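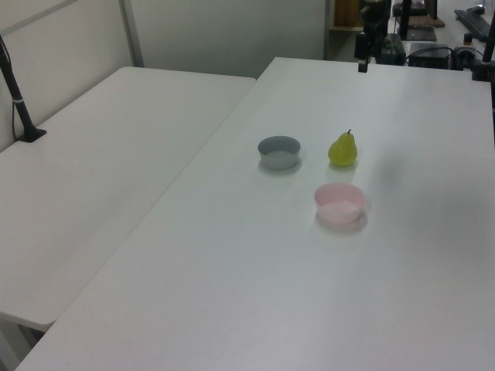 A green pear on a white table with two small bowls, one gray and one pink.

Friesen College, Food Storage and Handling
Handout 5: Ripening after harvest

Fruits are usually divided into two groups according to what they do once they are off the plant. Climacteric fruits go on ripening. Their rate of respiration climbs sharply at some point after harvest, and along with it comes a burst of ethylene gas. Apples, bananas, pears, peaches, avocados, mangoes and tomatoes belong here. Non-climacteric fruits show no such rise. Grapes, strawberries, cherries, lemons and oranges are in this second group. They may soften or change color in storage, but they do not get much sweeter.

The division is useful but not perfect. Melons are awkward, with some types falling on each side. Figs and some Asian pears have been placed in both groups by different authors. For the test you need only know the fruits named in the paragraph above.

Ethylene

Ethylene is a simple gas made by plant tissue. Very small amounts in the air around a fruit are enough to start ripening in a climacteric type. Once started, the fruit makes more of it. A closed paper bag works in a home kitchen for this reason: the gas collects around the fruit while the paper still lets moisture out. Plastic holds too much water against the skin, and mold follows.

Ethylene also affects produce that we do not want to ripen. Lettuce develops brown spots. Carrots turn bitter. Cucumbers go yellow. Broccoli loses its green. Store these apart from apples and ripe bananas, in a separate room if there is one. In the case study from the Breltov warehouse (see reader, page 200), carrots shared a cold room with apples through February and the whole lot of carrots was rejected for taste. The temperature log showed nothing wrong.

What changes inside the fruit

Starch is broken down to sugar. This is easy to show in apples with iodine solution, which stains starch dark. An unripe slice goes nearly black across the whole face. A riper slice stains only toward the outside, and a fully ripe one may hardly stain at all.

Pectin in the cell walls is broken down, so the flesh softens. Acids usually fall. Green chlorophyll is lost in many fruits, and yellow or red pigments show through or are newly made. Aroma compounds build up late, often in the last stage.

These changes do not all run at the same speed. A tomato held too cold may redden later and still have little flavor. A banana that has been chilled while green can turn gray-brown on the outside and never ripen properly. This is called chilling injury, and it will be covered with tropical fruits in the next handout.

Pears as a special case

European pears are picked mature but hard. Left on the tree they tend to ripen from the core outward, and the center is soft and brown before the outside is ready. Many types also contain gritty stone cells, which become more noticeable if the fruit is left hanging.

Most European pears need a period of cold before they will ripen evenly. Early types need only a short one and some winter types need many weeks. After cold storage they are moved to room temperature to finish.

Color is a poor guide. Bartlett turns from green to yellow as it ripens, but Anjou stays green even when fully soft. Test by pressing gently next to the stem. If the flesh gives a little there, the pear is ready. Pressing the wide part tells you less, and if that part is already soft the center is probably past its best.

Asian pears are different again. They are eaten crisp and can be sold straight after picking.

Controlled atmosphere storage

Cold slows respiration. Lowering the oxygen and raising the carbon dioxide slows it further. Large stores are sealed, and the air inside is adjusted and checked day and night. Apples can be held this way for most of a year.

Oxygen must not be taken too low. The tissue then switches to fermentation and develops off-flavors. Too much carbon dioxide can cause browning inside the fruit, with no sign of it on the skin. People must never enter a sealed store without the proper equipment and a second person outside. The air in it will not support life.

For the lab

Work in groups of 2. Collect your fruit from the cold room in Building 801. Bring the Prellus firmness gauge from the cabinet and zero it before the first reading. Peel a small patch of skin at the test point. Take readings on opposite cheeks of the same fruit and record both, not the average only. Cut fruit goes in the Wastix bin by the sink. Iodine waste does not.

Reports are handed in at the start of the next session. Give units in every table.

Related handouts
Respiration and heat load in cold rooms
Water loss, waxing and humidity
Chilling injury in tropical fruits
Molds and rots of stored fruit

Reader comments

Is the iodine test on the exam or only in the lab? The study guide lists it under both.

The link to the reader opens the old edition for me, and the warehouse case is on a different page there.

We used the stem test on Anjou at home and it worked fine. Kept them on the counter after the fridge.

Contact: course office, Friesen College | Last updated 2023-08-04 | Copyright Friesen College | Back to top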